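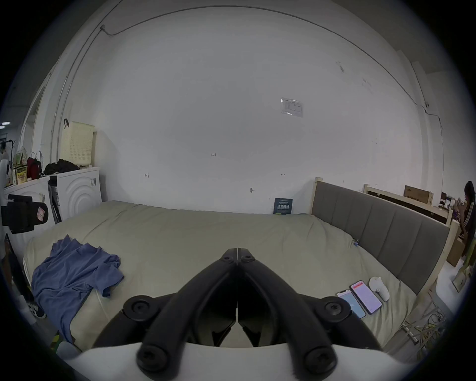
The Wosine duvet in its pale sage-beige cover, on our bed with the gray Kassa headboard.

I have been meaning to write up the Wosine duvet for a good long while now, and since I've slept under it from October right through to this summer I think I can finally say something useful about it. I bought it together with the Kassa bed, so you'll get a bit about both, and I hope you'll forgive me if I wander between the two. They arrived the same week and in my mind they are one purchase.

Let me start with the duvet, which I love. The color on the Duvham website is called Meadow, and I was worried it would turn up bright green, but it's a soft sage that leans toward beige, and it sits very nicely next to the gray of the headboard. It has a little puffiness to it without being one of those enormous hotel clouds you have to fight your way out of in the morning. When I pull it straight it goes smooth across the middle and stays that way, although it does bunch and wrinkle up by the wall, where I can't get a hand in to tug it. I've stopped trying.

Being such a flat, friendly surface, it has become the place where everything in the house lands. T-shirts, phones, charging cables, whatever was in somebody's pocket! My old comforter was slippery and my phone used to slide right off onto the floor, and I'm happy to report that this one has enough grip that things stay where you drop them. Light colors do show every crumb, so if you eat toast in bed (I do) you may want the darker shade.

Washing is fine. The cover comes off easily enough and has been through the machine more times than I can remember, and it hasn't faded that I can tell. The filling takes forever to dry, though – I give it two rounds in the dryer and then hang it over a door overnight. The buttons along the bottom are small and fiddly, and one came loose before Christmas. I sewed it back on myself.

Now the bed. The Kassa has a gray upholstered headboard with stitched channels running up and down it, set into a light wooden frame with square posts, and I think it's a really handsome thing. It's comfortable to lean on, too. I read for an hour most nights and my back has no complaints. The channels do collect dust, and I go down each one with the brush attachment on the vacuum every couple of weeks. Putting the bed together took Baptiste and me an entire evening, mostly thanks to 7 bolts that all looked the same and were not.

As for price, the bed was $418 on sale and the duvet brought the whole order to just over $700 with delivery. That's a lot for me. I looked at a Skitden set that would have been cheaper, but the headboard felt thin in the store and I kept coming back to this one.

Would I buy them again? The duvet, yes, tomorrow, and I'm tempted to get a second for the guest room. The bed, yes as well, but I'd ask Duvham to mark the bolts first. If anybody has found a good way to keep the corners of the filling from creeping inward, please leave me a comment – I've tried safety pins and they didn't hold.

Habibur Paul
August 3, 2025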